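Kartenübergabe zwischen zwei Händen, wer hat Erfahrung?

HelgeH
Unsere AG übt gerade, eine Karte von einer Roboterhand an die andere zu geben. Von 23 Versuchen gelten neun als geglückt, bei großzügiger Auslegung von »geglückt«.

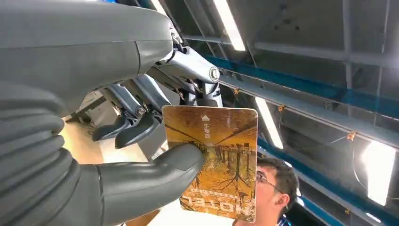 Die Finger sind weich genug, aber beim Loslassen sind sich beide Hände uneins – wie in jeder guten Ehe. Kraftgrenze runter oder Timing ändern?

kubo_h
Timing. Wer an der Kraft dreht, dreht bis November.

HelgeH
Gut, dann kommt danach der Karton dran. Karten aufrecht einsortieren, mit einer Hand. 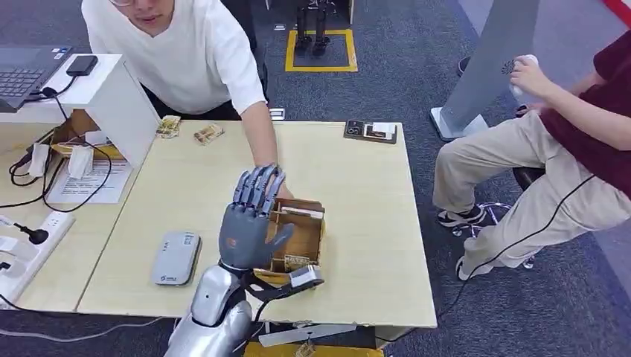
Tatsuya Y. widerspricht: Erst die Kraft! Mit sauberem Timing lässt ihr die Karte nur pünktlicher fallen.

kubo_h
In Ustow haben wir es andersrum gemacht und sind Dritte geworden.

Tatsuya Y.
Von wie vielen?

kubo_h
Acht. Bitte beim Thema bleiben.

HelgeH
Ich probiere beides, getrennt. Mayu will außerdem die Handgelenkkamera auswerten, da sieht man die Finger wenigstens von Nahem.

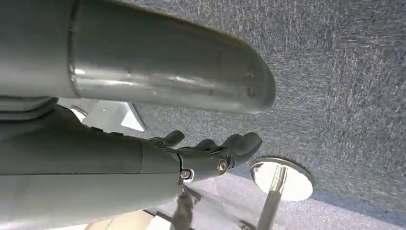
Blick der Handgelenkkamera, Finger über Teppich

kubo_h
Dann stell bitte auch die Logs rein.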